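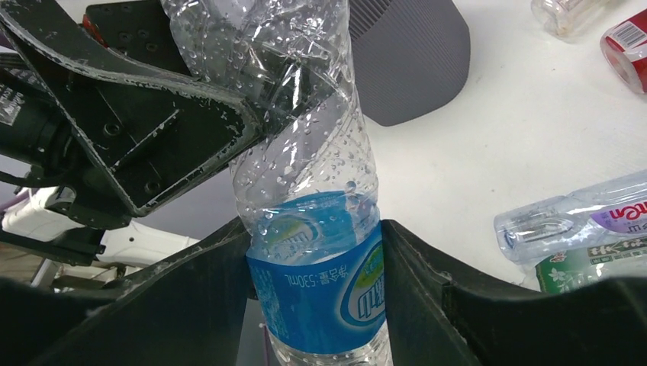

The Zandura twin-arm cell has been on the container line at our Preswood sorting site since February, and this review covers it from the side of the people who work next to it. The unit replaced the manual pick at the second station, where staff pulled drinks containers off the tray by hand and turned each one to check the label. The fingers press on the sides of a bottle at label height and hold thin molded plastic well enough, even with the upper part crinkled and droplets still clinging to the inside. Finger finish is another matter. The black coating chips along the rims, down to gray and whitish material, and the supplier treats this as cosmetic. We log it anyway, under wear parts.

Throughput

Over the trial period the cell handled 3528 items, of which 1793 were plastic bottles. The remainder was cans, cartons and film. It is slower per item than an experienced picker and does not speed up after lunch. It also does not slow down at the end of a shift. Items with a film sleeve or a loose wrapper take longer, and 56 of them had to be cleared by hand.

Crushed cans are handled acceptably. Flat film is not, and we have gone back to pulling it upstream.
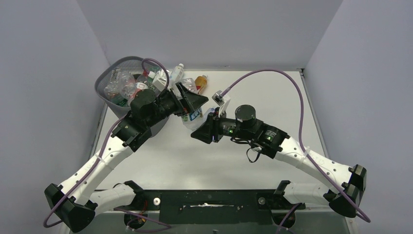
Zandura cell, both arms at the center of the table, mesh basket at the back left.

Changes to the jobs

Two positions moved. The pickers from station two now cover loading, exception handling and the end-of-shift wipe-down. Repetitive wrist work is down. Standing time is the same, and attention is harder to keep: watching for a stalled pick is duller than picking, and we now rotate people off the cell every hour. The supplier's training (one morning, delivered by Moreira) covered startup and stop but barely touched fault codes. Staff wrote their own sheet, taped to the side of the control cabinet.

Pay grade was left unchanged at installation. Our view is that exception handling is a different job from picking and should be graded as one. Sites considering the unit should settle this before delivery – we did not, and it is still open.

Against the Hudavska unit

We had the Hudavska single-arm on loan last year. It is quieter and easier to clean under. With one arm it cannot pass an item across, and turning a bottle meant setting it down and picking it up again. Parts were quicker to arrive from Hudavska.

Verdict

Suitable for mixed rigid containers at moderate volume, with a trained person in attendance. Not suitable as a way to empty the station of people. Budget for spare fingers.

Reviewed Tue 18 August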